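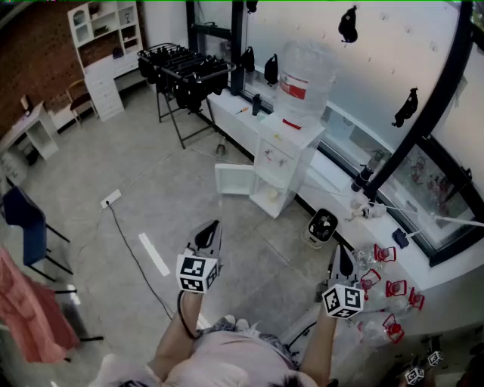
4.2 Stocking the Wuteo shelf cabinet

1. Switch off the fan heater and let it cool before you work near the counter.
2. Open the white door fully, until it stops.
3. Put small items on the inside shelves. Leave 2 cm free behind the door.
4. Stand the water jug on top of the cabinet, with its cap closed.
5. Collect the bottles with red caps and tighten each cap by hand.

Note: Bottles which lie on their side can roll. Please keep them upright.

Caution: Do not lead the heater cable under the cabinet. Keep all cables away from the door.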